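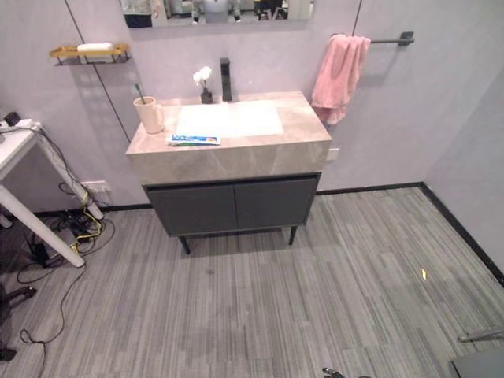
filed under Lent, by the blog's owner, 6:10 a.m.

Quick one before work. Still stuck in Psalm 51. Week four of it, I think. Our reading group at Skitari is supposed to be in Hosea by now and I'm behind, again.
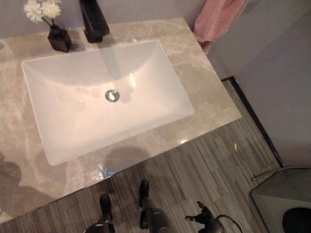
"Wash me thoroughly" is the line I keep tripping on. Said it probably 200 times as a kid and never heard it. Thoroughly. I ask for a rinse, mostly. A white basin with a round drain in the middle, that's about the size of my usual confession, and David wants the whole river. Didn't like noticing that.
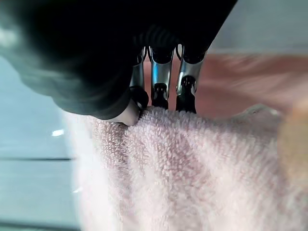
And then verse 10, create in me a clean heart. Create, same verb as Genesis 1. So it isnt a repair job. Read that twice on the bus to Gasser and missed my stop.

Tried praying it slow last night. Fell asleep at "hyssop." Will try agian tonight, sitting up this time.
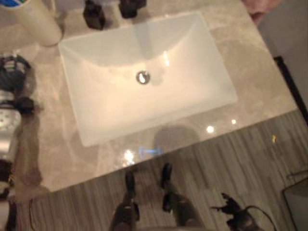 Sink and marble counter, lights on.

Anyway. Hymn 372 on the way home if anyone wants to hum along.

Recent posts
Fasting badly in Hostard
Psalm 100 for grumpy mornings
What I left at the Tarkance retreat
Hymn 165, all the verses please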